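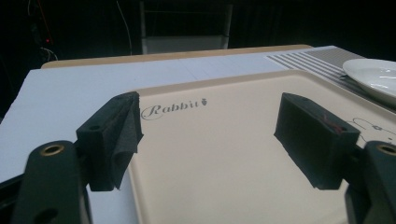

Figure 1. The two black finger pads facing each other, with a mounting hole in each.

Putting Performance on Slow Greens: A Study of Club Golfers at Kiltach

Submitted by Tzu-hsuan Chang
Supervisor: Marion Baxter

Summary

This report examines whether a fixed pre-putt routine improves the accuracy of amateur golfers on greens slower than those they normally play. Testing took place in July at the Kiltach course, where the practice green is kept longer over winter. Twelve club members took part. Putts holed from two metres increased modestly after the routine was introduced, while results from six metres showed no clear change.

1. Background

Much coaching advice on putting concerns stroke mechanics. Club players, however, frequently report that their difficulty lies in judging pace, particularly when moving between courses. Members at Kiltach also compete in the Grandimel Shield, an inter-club event held on noticeably faster surfaces, and several described leaving putts short for weeks after returning.

2. Method

Participants were recruited through the notice board in the clubhouse. All 12 held a current handicap and gave written consent. Each attended two sessions, both beginning at 8.30 am, before the green was open to other members.

In the first session participants putted as they normally would. In the second they followed the Dudek routine, as taught at the club: one look from behind the ball, two practice strokes facing the hole, and a stroke made within five seconds of taking the stance. The finishing position of every missed putt was measured from the edge of the cup with a steel tape. A total of 511 putts was recorded over both sessions. Putts disturbed by wind-blown debris were excluded and were not replayed.

3. Results

Nine participants holed a greater share of two-metre putts in the second session. Two were unchanged and one holed fewer. From six metres, misses finished short of the hole in most cases under both conditions. The longest recorded miss was 200 centimetres past the cup and occurred in the first session.

4. Discussion

The improvement at short range may reflect familiarity with the green as much as the routine itself. The order of sessions was the same for all participants, and this is the principal weakness of the design. A crossover arrangement was considered but could not be accommodated within the booking times offered by the club.

Interview responses were mixed. One participant considered the five-second limit hurried. Others indicated that they would continue to use the routine in competition.

5. Further Work

It is recommended that the study be repeated on the faster greens at Lisora, with at least 80 putts per participant and a randomised session order.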